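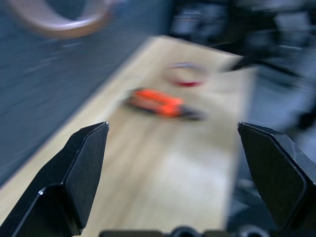 The wrist camera's view over the table, with the orange-bodied tool just beyond the fingertips.

In Defense of the Blurry Picture

2020-08-13

I keep a folder of pictures like this one on my desktop, and every so often a visitor to our corner of the lab asks me why I don't clean it out. The edges are smeared on the diagonal, the background has gone to mush, and the ring up past the orange tool could be a roll of tape or could be something else with a red band on it. By the standards of any vision paper I read in graduate school it's a bad picture, and I have grown very fond of it, and of the 608 others like it, and I'd like to spend a few paragraphs trying to talk you into the same affection.

Let me back up a little. For the past couple of years I have worked on the perception side of a pick-and-place system we call Zarkness (the name came off a whiteboard and stuck, as names do). Zarkness looks at a table, decides what is lying on it, and hands a set of possible grasps over to the planner, which is a separate program called Ezeani, written by people who are much better at geometry than I am. For most of its life the arrangement between the two was a polite one. The arm moved, the arm stopped, the picture settled down, Zarkness thought about it, and then Ezeani was allowed to have an opinion. Everything in between, all those pictures taken while the wrist was swinging across the table, we threw away. We had a blur filter for it. I wrote the filter, and I was proud of it!

My argument is that the filter was a mistake, and that a good many teams are making the same one.

Think about what you do when you reach for your keys on the way out the door. You don't stop your hand six inches above the bowl, wait for your eyes to settle, identify the keys, and then proceed. You're looking the whole way down, and most of what you see is pretty poor, and it's plenty. You can tell there is something long here and something round over there, and that the table ends about where you thought it did. By the time you need the fine detail, your hand is already where the fine detail is easy to come by.

A smeared picture from the wrist has much the same stuff in it. Look at the orange thing again. I couldn't swear to you whether it's a screwdriver or a utility knife, and I would not want my software swearing to it either. But it's long, it lies at a slant, one end is darker than the other, and it sits just above the gap between the fingers. For a planner deciding whether to keep coming or swing a little to one side, that's a generous amount of news. We were deleting it because we couldn't put a name on the object, and Ezeani had never asked us for a name at that stage. It wanted to know where the long thing was and which way it was pointing.

So in January we took the filter out. I won't pretend it went smoothly. The first thing that happened was that Zarkness, which had been trained on nothing but crisp, well-behaved pictures, became wildly sure of itself about things that weren't there. It found tools in streaks of floor. It found a second gripper in the first one. Out of 467 test reaches in that first round, the arm gave up and went home on 33 of them, which was worse than before, and I had a few gloomy lunches over it.

The fix, when we got to it, was in the message that passes between the two programs. We had always sent a label and a position, full stop. Now we send a rough outline and a direction, along with how far off each of them might be, and the label comes later if it comes at all. Ezeani reads the spread and plans a wide, forgiving path while it's large, then tightens up as it shrinks. When we ran the same reaches again the arm gave up on 11. I am aware that one lab with one table is not the whole world, and I would be glad to see somebody try it with a heavier arm, or with glassware, heaven help them.

There is a fair objection to all this, and I've heard it most often from friends at Wikholm, where they build inspection stations and care very much about being right. Their view is that if your picture is blurry you should fix the picture. Shorten the exposure, add light, buy a better sensor. I have nothing against any of that, and for inspection I think they're correct. A station that passes or rejects a part had better have a sharp look at it. But an arm that has to work in an ordinary room, with ordinary lamps and a dark floor and clutter past the far side of the table, is going to get smeared pictures now and then no matter what you spend. I'd like the software to be used to them before that day comes.

What bothers me more, if I'm being a little grumpy, is how our tools steer us the other way. Labeling programs want a tight box and a category, and there's no button for "long thing, tilted, call it what you like." The scoring scripts hand out nothing for a good guess at direction if the name is wrong. Even the viewers we use to replay a run tend to skip along to the sharp pictures, so that a new person on the team can go for weeks without seeing what the arm sees most of the time. We've patched our viewer to show everything by default. It is uglier, and people complained for a while, and then they started finding bugs with it.

If you run a system like ours, I'd suggest one small thing before anything ambitious. Find whichever line of code is throwing pictures away, comment it out for an afternoon, and save what it would have tossed. Then sit down with a cup of coffee and go through them slowly, asking of each one what you could safely do next if it were all you had. You may want to bring along whoever writes your planner. Mine pulled up a chair and stayed until dinner.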